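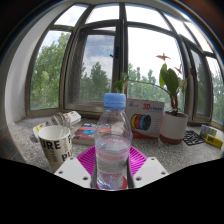

*Last edited: September 22, 2026*

**Coins sent from Troster to Zadero still "pending" after two days. Are they lost?**

Hello everybody. On Sunday I withdrew a small amount of coins from my Troster account to my Zadero wallet. Troster shows "completed", but Zadero shows "pending" and the balance did not change. I chose the lowest fee – maybe this was a mistake. I have the transaction ID. The amount is not big, but I would like to understand it before I send the rest in October. Should I write to support, or only wait?

**Answer 1** (accepted)

"Completed" at Troster means only that they gave the transaction to the network. Please copy the ID into a public block explorer and look at two things:

- Number of confirmations. If it is zero, the transaction still waits, and a low fee makes this longer. It can be confirmed later, when there is less traffic, or it can be dropped by the network.
- Receiving address. Compare every character with the address in your wallet, also the middle part.

If the explorer already shows confirmations, the problem is on the wallet side. In Zadero open Settings, then Network, and press Rescan. Mine stopped at 49 percent for 40 minutes and then finished normally.

Do not give your recovery words to anyone who offers help in a private message.

– Géza Bozsik 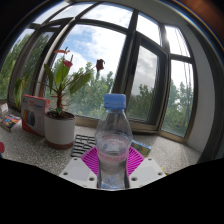
*Water bottle with a light blue cap.*

**Answer 2**

Same thing happened to me with Yüksel, it came after one night. Just wait.

**Answer 3**

I would add one point about the network. Some exchanges, Stindorico for example, offer the same coin on more than one network, and the wallet must support the one you selected. If you selected a wrong one, waiting does not help and you have to write to support with the ID. For the rest of the coins, send first a small test, even if you pay the fee twice. I lost over 2000 coins of a cheap token when I skipped this step.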